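Anska Pond Scoop Set
Water play tray with net, buckets and floating fish
Item 602

Home > Sensory and water play > Tabletop sets > Pond Scoop Set

The Pond Scoop Set is a small water game for the tabletop. Children scoop green plastic fish out of a shallow blue tray with a hand net and drop them into a bucket. It suits one or two children at a time and fits on a classroom table or a kitchen counter.

The tray is a plain rectangle with raised sides and a lip along the top edge. It is meant for a shallow fill. The fish float in very little water, and a low level keeps most of the splashing inside the walls.

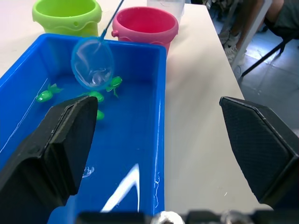 What you get

1 blue water tray
1 hand net with blue hoop
2 small buckets
Floating green fish
1 instruction card with four games

Fish are packed by color. Green is the standard color for item 602. Mixed colors are sold under the Plasumia refill pack.

Setting up

Put the tray where you want it before adding water. A full tray is awkward to carry and will slop over the side if it tips. A jug is easier than a hose or a faucet for filling. Stop well short of the lip.

Stand the buckets to one side of the tray, close enough that the net does not have to travel far. For younger children, put both buckets on the side of the hand they use most. Older children can have one bucket each and take turns with the net.

A white or light-colored table shows spills clearly. On wood, put a towel or the Onu splash mat (sold separately) underneath.

Using the net

The hoop is wide enough to take a fish without much aiming. Most children start by chasing the fish across the surface and pushing them into the corner, where they are easier to lift. Sliding the net in under the fish from behind works better and makes fewer waves. When the net is not in use it can rest across the top of a bucket to drip.

Children who find the net difficult can start with their hands and move on to the net later. The fish are light and do not need much grip. 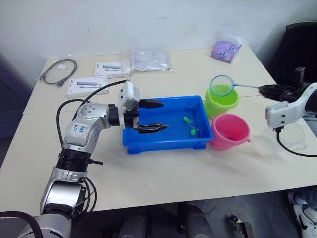
Can I buy extra fish without buying the whole set?

Extra fish come in the Plasumia refill pack, which holds 18. They are the same size as the ones in the set and work with the same net.

Can the tray be used for sand or dry rice?

The tray will hold either one. Rinse and dry it fully before switching from water, or the filling will stick to the floor of the tray.

Does the set come with a lid?

There is no lid. Trays without a lid should be emptied at the end of every session. If you need to keep a filled tray covered between groups, look at the Noltidero covered tray, item 3697.

Care and cleaning

Empty the tray after use and wipe it with a soft cloth. Dish soap and warm water are fine for the tray, buckets and fish. Do not use scouring pads or powder cleaners. Light scratches on the inside walls are normal with use and do not cause leaks.

Rinse the net under the faucet and hang it by the handle. Do not put it in the dishwasher. Check the mesh now and then where it meets the hoop and replace the net if it comes loose.

Specifications

Item number: 602
Net length with handle: 260 mm
Tray color: blue
Material: plastic
Recommended age: 3 and up
Dishwasher safe: tray and buckets, top rack only

Safety

Always supervise children near water, including shallow water. Wipe up spills on the floor right away. Keep the packaging bag away from children.

Ordering and spares

Replacement nets and single buckets can be ordered from the spares page. Trays are not sold separately. Orders placed before noon leave the warehouse the same working day. New stock of the green fish arrives in October, and back orders are filled first.

Returns are accepted on unused sets in the original box. If a part is missing or cracked when you open the box, send us the item number and the name of the part and we will mail a replacement.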